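Deson and Akov, together at last

25 July 2019

I have been waiting for this one since March, so forgive me if I go on a bit. For anyone who doesn't follow me down these rabbit holes, Deson is the singer from out our way who put out that gorgeous, sleepy little EP called Hamgate, and Akov is the producer who does the skittery drums and the big wobbly bass lines that my neighbours have got to know so well through the wall. Back in March the two of them posted eleven seconds of something on a Sunday night, with no caption, and then took it down before breakfast. I played it to everyone who came through the front door that week (sorry, Mum).

Well, it's out! The whole thing! It's a new version of Low Tide, my favourite song off the EP, and they've called it the Strömberg version, after the old upright piano Deson learned on as a kid. I put it on while the kettle boiled this morning and the tea went cold twice. 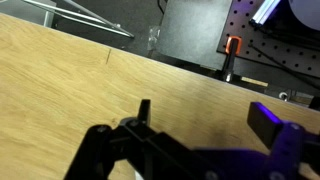

The original Low Tide is nearly nothing, which is what I loved about it. A piano, her voice, a bit of room noise, and a chorus that only turns up once. Akov could have flattened it and he hasn't. He leaves the first verse completely alone, so for a good minute you're wondering whether you've clicked on the wrong file, and it's all as plain as that tan tabletop with the grain running off on a slant and one thin dark mark up near the edge. Then there's a click on the left side, very dry, and another one, and by the time she gets to the line about the ferry lights you've got a proper beat going and you couldn't say when it started. I went back four times to find the spot and I still think I'm wrong about it.

My friend Duyên Đặng, who has much better ears than me and much better headphones too, reckons the bass is Deson's own voice pitched down an octave or two. I didn't believe her, so we had a long and fairly heated phone call about it with the song going at both ends, slightly out of time, and I've come round. Listen to the second verse, right after "you kept the good umbrella". There's a breath in the bass. A bass doesn't breathe! She was very gracious about being right, by her standards.

I do have one grumble. The middle eight has been cut down to half its length and it was the best part of the original, where she sings the same three notes and lets the words run out before the tune does. I understand wanting to keep things moving, and I can imagine it working a treat in a room full of people, but I missed it. If there's a long version sitting on somebody's hard drive, I would like it in my life, please.

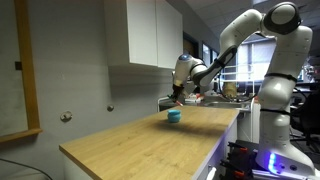

The last minute makes up for it, though. Akov pulls everything out except the clicks and one long synth note, and the note climbs and climbs until you're sure it has nowhere left to go, and then it bends over and comes down the other side. I kept thinking of the white arm there, going straight up from that blue-violet glow at the bottom and then folding down sharply towards the counter. It has the same kind of lean to it. And when it gets to the bottom there's Deson again, right up close, singing the chorus with just the piano, a little slower than before. I'm not ashamed to say I had a small moment at the sink.

When I first wrote about Hamgate on here, the original Low Tide had 1098 plays, and I remember it because I'd been so chuffed to see it tick past 1000 (a fair few of those were me). The new one was already on 1630 at lunchtime, and it's a weekday. I know that's small potatoes next to the big names, but it made me happy all afternoon. I'd love to see her get a decent crowd out of it, and a venue with a proper piano instead of that keyboard with the sticky D.

No word yet on live dates or on whether there's more coming from the pair of them. Deson did say in her newsletter that they'd "mucked around with a couple of others", and I've been wondering which ones. My money is on Paper Boats, which has a rhythm hiding in it already, and Duyên says it'll be Harbour Road or she'll buy me dinner. I've told her I want the dumpling place.

Anyway, go and have a listen, with headphones if you've got them, and tell me in the comments where you think the beat comes in. I'm saying "ferry". I've said "ferry" all day and I'm sticking with it.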